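Wuvden stellt Einlegearbeiten in Jesbridge auf Roboter um

Beschäftigte übernehmen Einrichtung und Prüfung

Jesbridge, 18. Juni 2023. Wuvden automatisiert am Standort Jesbridge das Bestücken von Formeinlagen. Bisher wurden die Teile an zwei Tischen von Hand in die Aussparungen gesetzt. Künftig übernehmen Greifroboter diesen Arbeitsschritt. Das Projekt mit dem Namen Moncrieff wird gemeinsam mit dem Anlagenbauer Caltthorpe umgesetzt.

Erprobt wird der Ablauf mit einem blauen Schaumstoffblock, dessen Aussparungen unterschiedlich geformt sind, darunter Stern, Sechseck, Oval und Bogen. Jedes Teil muss erkannt, gegriffen und in der richtigen Lage eingesetzt werden.
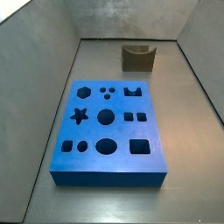

Die Umstellung betrifft 33 Beschäftigte. Arbeitsplätze fallen nach Angaben des Unternehmens nicht weg. Wer bisher eingelegt hat, richtet künftig die Zellen ein, gibt neue Teile frei und prüft die fertigen Einlagen. Die Schulung dauert 10 Arbeitstage und findet während der Arbeitszeit statt. Die Eingruppierung wird nach Abschluss der Schulung neu festgelegt.

Auch der Schichtplan ändert sich. Die Nachtschicht im Bereich Einlegen entfällt, die bisherigen Zulagen werden für eine Übergangszeit weitergezahlt. An den Zellen wird in Früh- und Spätschicht gearbeitet. Pro Schicht sollen bis zu 345 Einlagen bestückt werden.

Störungen beheben die Teams vor Ort selbst. Greift der Roboter ein Teil falsch, hält die Zelle an und meldet den Fehler am Bedienplatz. Dort entscheidet die zuständige Fachkraft, ob der Vorgang wiederholt oder das Teil von Hand eingesetzt wird. Kleine Serien und Sonderformen bleiben vorerst vollständig Handarbeit.

Die Greiffinger tragen dunkle Auflagen und werden für die jeweilige Teilegröße weit oder eng gestellt.
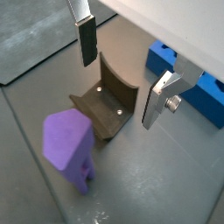 Weiteres Vorgehen

Der Probebetrieb läuft bis Ende Juni. Danach werden die Rückmeldungen aus den Schichten ausgewertet und die Abläufe an den Zellen angepasst. Über den Einsatz in weiteren Bereichen ist noch nicht entschieden.

Presseanfragen beantwortet die Pressestelle von Wuvden in Jesbridge.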